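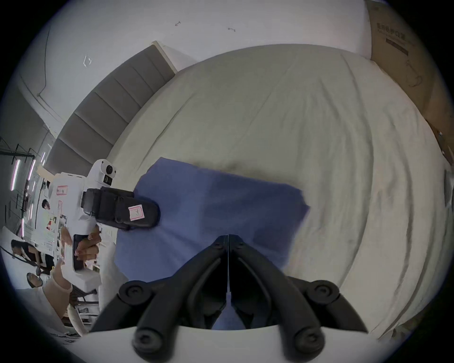

Trucos de cocina para una casa alquilada en la isla

Cada vez que alquilamos casa en Orum me pasa lo mismo: llego con hambre, abro los cajones y hay 4 cuchillos que no cortan ni el pan. Así que ahora viajo con un afilador pequeño, y qué diferencia (mi marido se reía hasta que probó a pelar un tomate).

Para el pescado del puerto, sal gorda y horno a 200 grados. Una dorada mediana me sale en 15 minutos, tapada con papel los primeros diez. Si la cocina huele mucho después, hiervo agua con cáscara de limón y un chorrito de vinagre.

El hervidor suele venir lleno de cal. Mitad agua, mitad vinagre, lo hierves, lo dejas reposar y lo aclaras dos veces. ¡Dos, que si no el café sabe a ensalada!

Amna Baloch me escribió desde Paltley preguntando cómo llevo las especias en el ferry. En pastilleros semanales, Amna: pimentón, comino, orégano, y el laurel suelto en una bolsita. La sal la compro allí.

Y para noviembre, que anochece tan pronto, dejo las lentejas hechas antes de salir a los acantilados y a la vuelta solo hay que calentarlas.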